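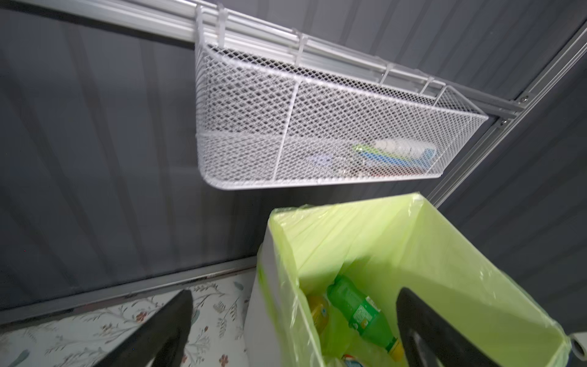

15 June 2020

I have owned up to a bottle problem. Plastic ones, the kind that held tea or fizzy orange something and then sat there for a week because getting up was more than I could face. They collect wherever I've been thirsty.

So I finally set a proper bin next to the mess. White, square, lined with one of those pale green bags from Lisutton that come 40 to a roll and open on the 9th try if you lick your fingers. I folded the top well down over the rim, a trick I got from Houshang Ahmadpour, who has never once had a bag slide into his bin and brings it up at dinner.
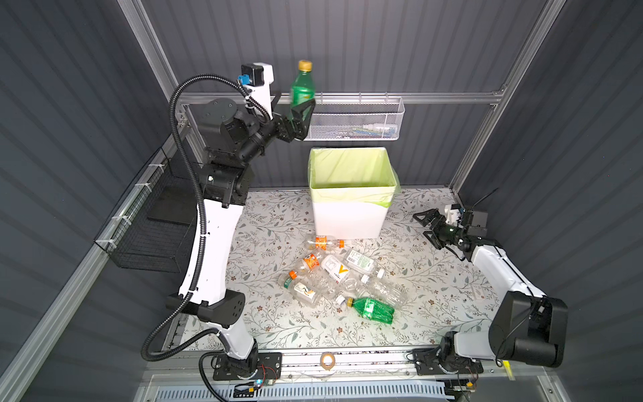 My other rule is caps on. I used to take them all off, back in December, when I was a better person, and they rolled under everything I own. Squash the bottle a bit, screw the cap down, drop it in. The green ones are my favorites to throw out, probably because I never liked what came in them.

The cloth with the little vines and brown flowers stays. It hides crumbs beautifully and I refuse to discuss how I know. The mesh basket up on the rail stays too, since small stuff needs to live somewhere and it used to live in my sink. 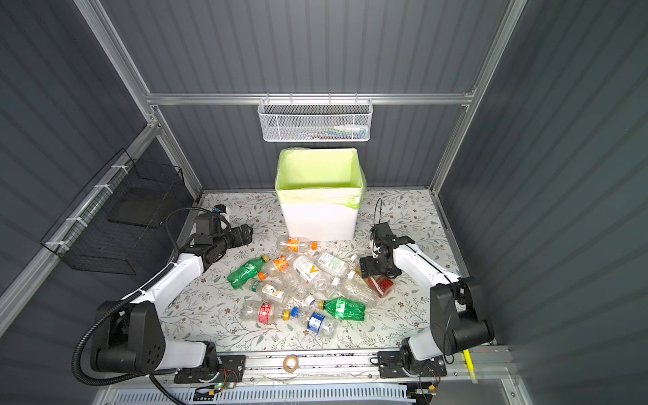 *Bin: empty. Bottles: still not in it.*

Next up is the drawer with 4 can openers.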